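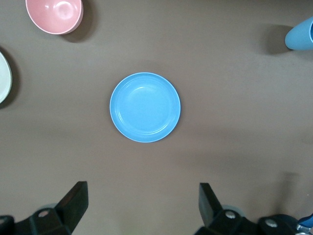 Blue plate above the open gripper fingers, seen from the wrist camera.

The Tshabalala Open Day is a yearly public demonstration of household robotics, run by the Novlow workshop. First held in February as a one-room event – 16 visitors. Moved to the fall the year after. The most recent edition took place on October 6, 2025 and drew over 300 people.

Program
Main item is the table demonstration. Two white arms, plates and bowls in plain colors, a cup on its side, a slice of toast with lettuce on a green plate. Visitors stand behind a rope and may ask for a peice by color. Sessions last eight minutes, run by Petronella Botha and Aarne Karppinen. Software by Girkis. 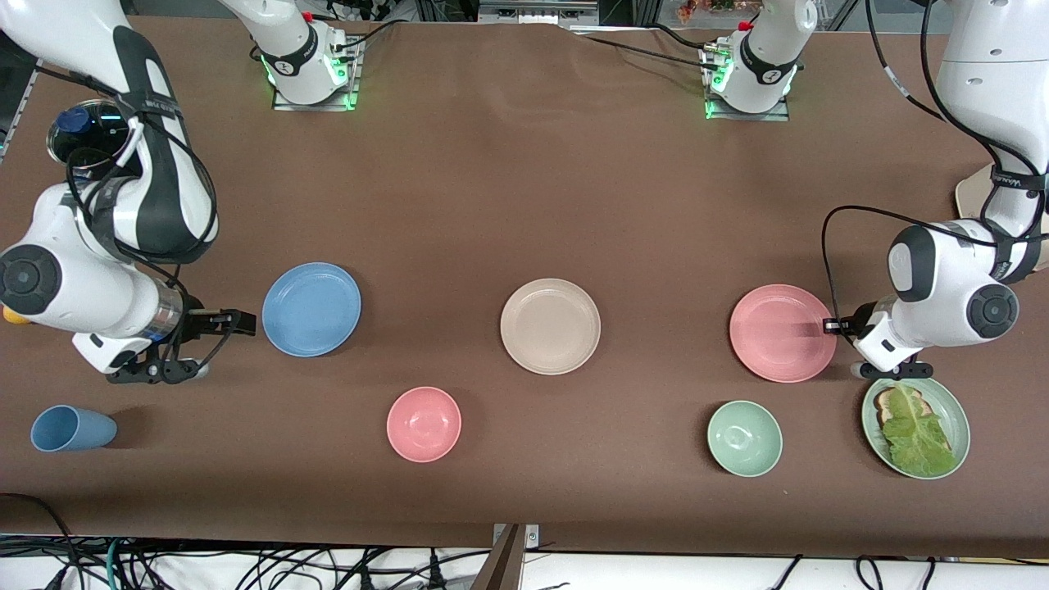

History
Started by Bheki Mabuza as a visit for local schools. Early editions used one arm only. Second arm added for the third edition, along with cameras at the wrists – visitors had complained they couldnt see much from the back row. Kgomotso Ndlovu took over the program later and dropped the evening talks. Brustix paid for the hall until the fourth edition.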